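Foam roller after a long drive, before bed or next morning?
posted by zarnach40

I do the run from Tostonside to Bumport and back, and by the time I'm home my hips feel like concrete.

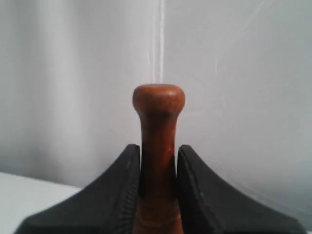 I've got 20 minutes for rolling, tops. Do I do it at night or wait until morning?

bumport_walker
Night! I go slow on the outside of the thigh — slow enough to be bored — then sleep like a rock.

Tess in Tostonside
Depends. Mornings I'm too stiff to get down on the floor, so I walk for 8 minutes first and then roll.

chiba8
just get a softer roller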